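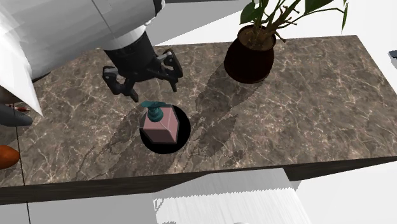

Est-ce que la licence Mostwood fonctionne sans carte graphique dédiée ?
Elle fonctionne, mais seulement pour relire des essais déjà enregistrés. Pour calculer de nouveaux essais, il faut une carte graphique.

gurholm_76
J'ai pris le pack cuisine il y a 2 mois. Le catalogue annonce 1514 objets, j'en ai trouvé 986 dans mon compte. Le support m'a répondu que le reste arrive en janvier. Pour moi ce n'est pas correct de vendre ainsi.

Idrisa Muli
Je ne suis pas d'accord avec gurholm_76. La page de vente dit bien « catalogue complet à terme ». Je travaille surtout avec le distributeur de savon et je suis content. La vue du côté de la pince est la plus utile pour régler l'approche.

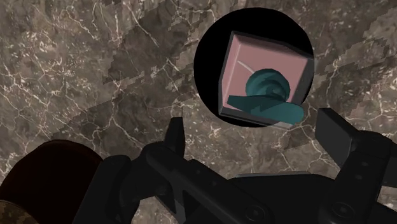 Pack cuisine, vue depuis la pince, distributeur rose à pompe bleu-vert.

subra_m
Jolie vue, mais les ombres sur le marbre sont en escalier. Est-ce que cela gêne votre détection ?

Idrisa Muli
Chez moi, un peu. J'ai augmenté la qualité des ombres et le calcul est devenu lent - je cherche encore le bon réglage.

gurholm_76
« À terme », ce n'est pas une date. Je garde mon avis et je demande le remboursement.

12 partages - 3 commentaires

Commentaires des lecteurs
mondport : Le même problème de catalogue chez nous.
lina.k : Merci pour la réponse sur la carte graphique.
subra_m : Quelqu'un a essayé le pack atelier ?

Sujets récents
Mostwood : installer la licence sur 2 postes
Importer ses propres objets
Subramaniam ou Mostwood pour débuter ?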